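4.2. Le rangement différé du linge dans les logements étudiés

La seconde série d'entretiens portait sur ce que deviennent les textiles domestiques entre la sortie du séchoir et le retour dans l'armoire. La littérature sur le travail ménager s'est longtemps intéressée au lavage lui-même, à sa mécanisation et à sa répartition entre les membres du foyer. L'intervalle qui suit a reçu moins d'attention. Les journaux remplis par les 37 ménages de l'échantillon montrent pourtant qu'il occupe une place importante dans l'organisation de la semaine et qu'il donne lieu à des désaccords réguliers.

Les journaux ont été tenus pendant six semaines, à Virham et à Liltdale. Chaque adulte du foyer notait séparément les déplacements de linge auxquels il avait procédé, avec l'heure et la pièce. Au total, 582 épisodes ont été retenus après élimination des doublons et des mentions illisibles. Un épisode commence lorsqu'une pièce de linge propre quitte le lieu de séchage et se termine lorsqu'elle est rangée, portée ou remise au lavage. Cette dernière issue, que nous n'avions pas prévue dans la grille initiale, a été ajoutée par Suha Smadi au moment du codage des premiers carnets de Virham.

Trois formes de rangement différé ont été distinguées. La première est le dépôt de passage : le linge est posé à un endroit situé entre le séchoir et l'armoire, le plus souvent une marche d'escalier, une commode de couloir ou une chaise. La deuxième est le dépôt d'attente, qui suppose une tâche restant à faire (plier, repasser, recoudre). La troisième, que nous appelons dépôt installé, désigne les cas où la pièce est utilisée directement depuis l'endroit où elle a été posée et n'atteint l'armoire que rarement. Les torchons, les petites couvertures et les vêtements d'intérieur relèvent souvent de cette dernière catégorie.

La distinction n'est pas toujours nette. Un même tas peut réunir des pièces en attente et des pièces installées, et les membres du foyer ne s'accordent pas forcément sur son statut. Une enquêtée de Liltdale, mère de deux adolescents, résume ainsi la situation : « Pour moi c'est à plier, pour eux c'est rangé. » Son conjoint, interrogé séparément, ne mentionne pas ce tas dans son carnet. L'écart entre les deux relevés d'un même foyer constitue à nos yeux un résultat à part entière et n'a donc pas été corrigé.

Le salon apparaît comme le principal lieu du dépôt d'attente. Cela rejoint les observations faites par Khasawneh et Saliba lors de l'étude préparatoire menée à Prothero, où les logements étaient plus petits et rarement dotés d'une buanderie. Nous pensions que la présence d'une pièce réservée au linge réduirait nettement l'usage du salon. Les journaux de Liltdale, où cette pièce est courante, ne confirment pas cette hypothèse. Les enquêtés expliquent qu'ils plient volontiers le soir, devant la télévision ou pendant une conversation, et que la buanderie est froide ou mal éclairée – deux motifs qui reviennent surtout dans les carnets de décembre.

À l'intérieur du salon, le canapé tient une place particulière. Sa surface est large, à hauteur de main, et l'on peut y trier des piles par personne. Il est aussi le siège le plus utilisé du logement, si bien que le linge doit être déplacé dès que quelqu'un veut s'asseoir. Plusieurs enquêtés décrivent ce déplacement comme le moment où le pliage se fait enfin. D'autres reconnaissent pousser la pile vers l'accoudoir et recommencer le lendemain. Les pièces isolées (figure 3) échappent plus facilement à ce mouvement, car elles laissent assez de place pour s'asseoir à côté.

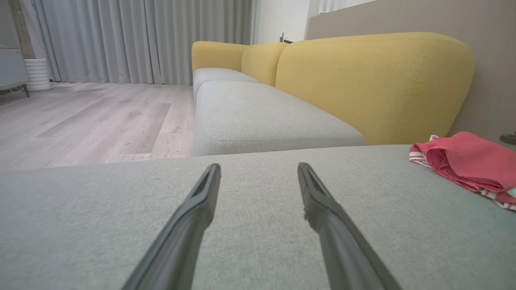
Figure 3. Textile non plié sur l'assise d'un canapé.

Dans les entretiens, ces pièces isolées sont rarement citées spontanément. Il a fallu que Rasha Qaisi reprenne les carnets ligne par ligne avec les participants pour qu'elles soient évoquées, et les réponses obtenues sont alors assez brèves. On dit qu'elles traînent, qu'elles sont à tout le monde, qu'on s'en occupera. Le vocabulaire change lorsqu'il s'agit d'une pile entière, pour laquelle les enquêtés nomment presque toujours une personne responsable. Il semble donc que l'attribution de la tâche dépende en partie du volume de linge déposé, et pas seulement du propriétaire des vêtements.

Ce point rend délicate la comparaison avec le questionnaire Clurkeck, qui demande à chaque adulte d'estimer sa part du travail lié au linge. Le questionnaire traite le pliage et le rangement comme une seule opération. Or, dans nos carnets, les deux gestes sont souvent accomplis par des personnes différentes, à plusieurs heures d'intervalle. Un adulte qui plie le soir et laisse les piles au pied de l'escalier se déclare généralement responsable de l'ensemble. Celui qui les monte le matin ne se considère pas toujours comme participant à la tâche.

Deux limites doivent être signalées. Les foyers composés d'une seule personne sont peu représentés, ce qui empêche d'isoler l'effet de la négociation entre adultes. Par ailleurs, la tenue du journal a pu modifier les pratiques : trois ménages ont indiqué avoir rangé plus vite pendant l'enquête, au moins la première semaine. Randa Semaan a recontacté ces ménages après la fin du relevé, et leurs réponses sont examinées dans la section 4.3 avec celles des foyers qui ont interrompu leur carnet.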